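Minutes of the build meeting, December 2020

Held at the workshop, at the big table, for as long as the heating lasted. Seven members present, two apologies, one of which was sincere.

1. Minutes of the last meeting

Agreed as accurate, apart from the line recording that the arm was "basically finished". The line stays in, as a warning to others.

2. The arm

The Odex arm is back on its mount at the right-hand end of the table and has been so since the start of the month. The wiring lead reported that the new joint housing fits, that all the bolts went back in, and that the bag of bolts left over has been labeled "spare" and will not be discussed further.

The task remains the one set in May: pick out the right button on a control box and press it, on command, without moving the box to another county. We are using the four-position box, with the selector knob at one end and the red button at the other. Red is the target. Two members asked why we don't start with a green one. There are two greens, and the software can't yet be trusted to have a preference.

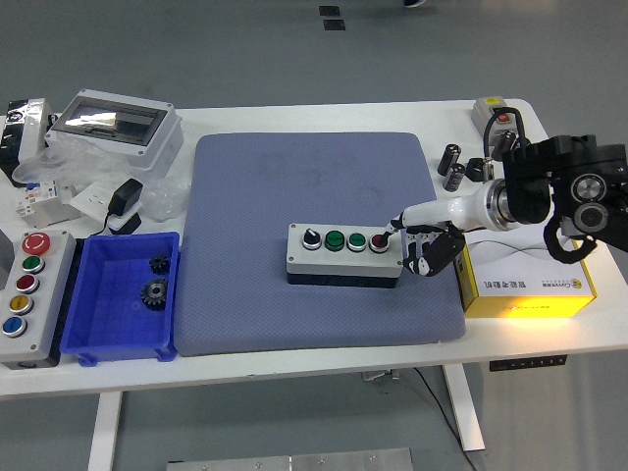 The log now stands at 2043 attempts, of which 1029 were scored as a clean press. The meeting noted that this is slightly better than a coin, and that a coin would have cost us less. The software lead asked for it to be minuted that most of the misses date from before the summer rewrite. So minuted.

There was a long discussion of fingers. One side holds that a single extended finger is the right tool for a button. The other would like a flat rubber pad on the end of a stick, and has wanted this since the project began. A vote was taken and the fingers won, narrowly. The stick party reserves its position.

The mat stays. A proposal to screw the control box down was turned down on the grounds that it has to be moved between runs anyway, and that the last person to put screws in the table was never identified.

3. The five-button station

The tall gray box with the emergency stop on top is still only a box. It is to be wired to the arm's supply before any run at higher speed. Until then the emergency stop is whoever is standing nearest the wall, and that person is asked to put their phone away.

ACTION: wiring lead to connect it before the next meeting. (Carried over. Again.)

4. Parts and money

The Vellitz order came to 225 dollars, including shipping. It covers capacitors, the breaker module, the wall socket plate and the distribution enclosure with the tinted window. It doesn't cover the gears in the blue bin, which were donated and which fit nothing we own. The bin is not to be emptied until someone has tried them on the Serton turntable – properly, with calipers, and not by holding them up to it and squinting.

Some 29 hours went into the arm since the last meeting, by the sign-in sheet. The sheet was last seen under a coffee mug and the true figure may be higher. 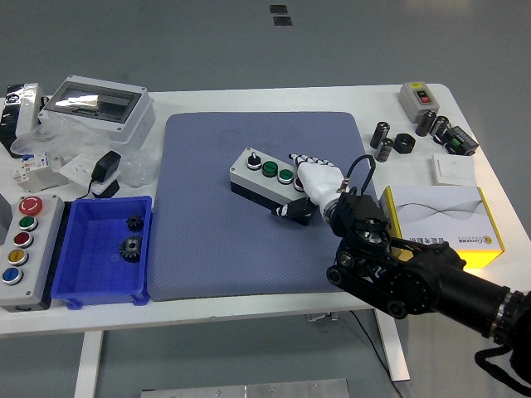 Kristiansen Yard Shared Workshop – Robotics Build Group

5. State of the table

Raised by the woodworking group, who would like to use it now and then. It was pointed out that everything on it is needed. It was then asked what the crumpled plastic bag is needed for, and the item moved on fairly quickly.

Agreed: components that aren't part of the current test go back on the shelf at the end of each evening. Agreed also that this was agreed last time.

ACTION: all.

6. Next tests

First, the same press with the box turned at an angle to the mat, ten runs per position. After that, the selector knob, which needs a grip and a twist and will probably need a new wrist bracket as well. The software lead thinks we can have the knob working by May. This was met with polite silence.

7. Any other business

The table height panel works again. Please leave it at the marked height, as the calibration goes off if you don't, and then we all have to hear about it.

A request for better biscuits was referred to whoever is shopping next.

Date of next meeting to be sent around by email. Bring a sweater.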